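How to Budget a Simulation Stage Before You Buy a Robot Arm

Most first budgets for a tabletop arm list the arm, the gripper and a bench. Simulation shows up later as an unplanned cost. This page puts it first, as its own line, with a limit on hours and a list of questions it has to answer.

Step 1. Write down the task. Use one sentence per task, and name the object, the surface and the end position. "Handle food items" can't be priced. "Pick up one ring-shaped item from a counter and set it down 600 mm away" can.

Step 2. Set the reach. Measure from the planned base position to the farthest pick point, then add a margin for the wrist. For the task above we ended up at 800 mm, and that removed two of the cheaper arms from our list.

Step 3. Build the task in simulation. Model the counter at its real height and depth. Use a gripper model with the same finger length and opening as the one you intend to order. Place one object at a time, and mount the virtual camera where the real bracket would go.

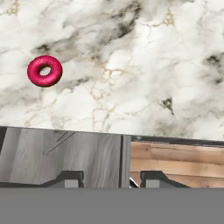
Keep the object simple at this stage. A donut is a useful test item: it can be gripped across the outside or through the hole, and the two options call for different finger widths. Run both before you ask for a quote on fingers. Also try more than one counter texture. A plain gray surface is easy on a vision system, while veined stone may call for better lighting or a second camera, and both belong in the budget.

Step 4. Cap the hours. We allow 70 hours for a single task, including setup. Ourania Gkikas tracks them on the same sheet as the hardware quotes, so that overruns are visible to whoever signs.

Step 5. Turn results into purchase lines. Each line should point to a run: finger width, camera position, reach, lighting. A line with no run behind it goes on a separate page - optional items, reviewed in October.

Step 6. Hold back part of the budget. Simulated contact is only an estimate of real grip. Leave room for one set of replacement fingers and one camera bracket.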